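**Ksawery Sadowski**, 11/29/22

Does anyone know if Truvby is ever putting the second season of Golby House back up? I was halfway through the episode where the eldest daughter does her big sit-down about moving out of her mum's place, went to make a cuppa, and came back to "title unavailable". My favourite character on telly, too! I've emailed their help desk and got a form reply.

**Marianna Kaczmarczyk**

Same thing happened to me in June, so I feel your pain. Mine came back after I signed out on every device and changed my region back to Australia (it had flipped itself during an update, no idea why). Try Account, then Viewing Region, then sign out of the lot. I rewatched the whole season after that and the reunion special is still my favourite, even with all the crying.
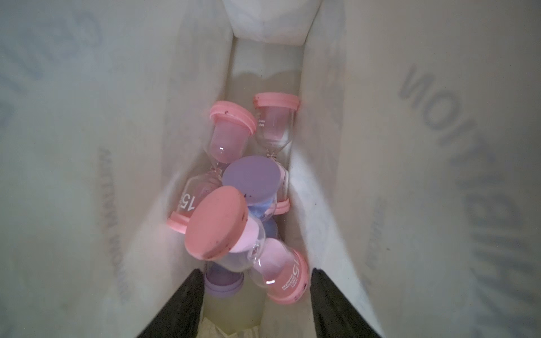 *Sand timers in a white box, two marked 15.*

Oh, and give it 20 minutes before you sign back in. I did it straight away the first time and got the same message.

**Edmund Piątek**

Didn't work for me. I reckon it's a rights thing with Stiton, they made it. There's a thread on the fan forum with 326 replies and no answer in any of them. Just buy the DVD mate.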